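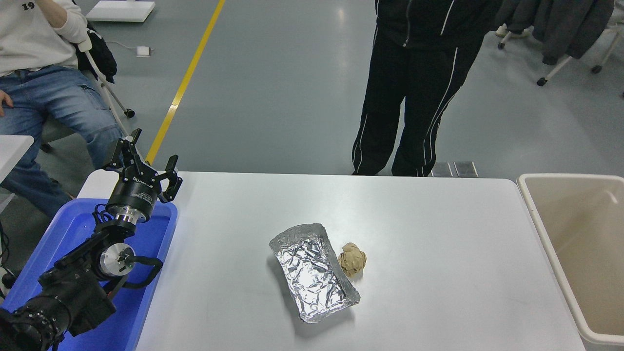

el papel marrón no se tira nunca a la primera, me escribió una lectora de Jollow cuando conté en estas páginas que iba a pasarme una temporada mirando lo que sobra en mi mesa después de comer. Y añadía, con bastante guasa, que las bandejas de aluminio tampoco, que en su casa hay una que ha visto más lasañas que ella.

Me hizo gracia y me dio un poco de vergüenza, porque yo soy de las que arrugan. Termino de comer, agarro el papel, hago una pelota del tamaño del puño y la dejo al lado de la bandeja, como si así ya hubiera recogido. Luego me levanto, me pongo a otra cosa y la pelota se queda en la mesa hasta la noche (o hasta el día siguiente, para qué nos vamos a engañar).

El asunto empezó en diciembre, con la mudanza a Plondville. Durante 20 días no tuve cocina, solo una mesa blanca, un hervidor y la casa de comidas Saragih, que está en la esquina y hace unas berenjenas al horno que todavía echo de menos cuando no las pido. Todo venía en lo mismo: bandeja de aluminio poco honda, tapa de cartón, papel marrón alrededor. Cuando por fin me instalaron los fogones abrí el armario de debajo del fregadero y se me vino encima una torre de bandejas encajadas unas en otras, torcidas, con los bordes doblados de cualquier manera. ¡Y yo que creía que las había ido tirando!

Así que me puse a probar. Lo primero que aprendí es que la bandeja hay que lavarla enseguida, con agua templada y el lado blando del estropajo. Si se deja para luego, la grasa se mete en los pliegues de las esquinas y ahí se acabó. El fondo se arruga siempre, da igual el cuidado que pongas, pero con el dorso de una cuchara se alisa bastante y para asar verduras sirve de sobra. Yo he llegado a usar la misma siete veces. A la octava tenía un agujerito y el jugo de unos pimientos acabó en el suelo del horno, cosa que no recomiendo.

Para el horno, por cierto, la pongo siempre encima de una placa rígida. Son blandas, se doblan al cogerlas por un lado y llenas de salsa dan muchos sustos. Y nada de tomate ni limón guardados ahí toda la noche: el sabor metálico se nota, al menos en mi boca. Las sobras van a un bote de cristal y la bandeja, al fregadero.

Con el papel he tardado más en cogerle el gusto. El que viene manchado de aceite va directo al cubo, sin sentimentalismos. El limpio lo aliso con la mano sobre la mesa – queda lleno de surcos, pero queda – y lo guardo doblado en el cajón de los trapos. Lo he usado para madurar aguacates, para forrar el fondo del cajón de las patatas, para envolver las copas que todavía estaban sin sitio. Y también arrugado, en pelota, metido dentro de unos zapatos mojados. Mano de santo.

En la tienda Brovska, donde compro el jabón a granel, me vendieron la idea de poner un cubo abierto pegado a la mesa, a la altura de la mano. Me pareció feísimo y me resistí un par de semanas. Ahora no lo quitaría por nada, porque la distancia entre la mesa y el cubo era justo lo que me vencía. Antes tenía que levantarme, abrir una puerta, agacharme y decidir en qué bolsa iba cada cosa con las manos pringosas. Con el cubo al lado, el papel cae dentro antes de que me dé tiempo a arrugarlo con rabia.

Queda la bandeja, claro, que es la que pide un poco de cabeza. Cuando ya no da más de sí la enjuago, la aplasto y la junto con las otras hasta hacer una bola grande, que en mi barrio va al contenedor de envases. Pregunté en el ayuntamiento si era mejor llevarlas sueltas y me dijeron que compactas, que las piezas pequeñas se pierden por el camino. En otros sitios lo hacen de otra forma, así que mejor preguntar en el vuestro.

A la lectora de Jollow le contesté contándole lo de los pimientos. Me mandó de vuelta la receta de su lasaña, la de la bandeja veterana, con 331 gramos de harina para la pasta, ni uno más. Le pregunté de dónde salía ese número y me dijo que de su balanza, que marca mal desde hace años y que a ella la lasaña le sale buena así. La he hecho dos veces con mi balanza y me queda un pelín dura. A la próxima pruebo con menos harina.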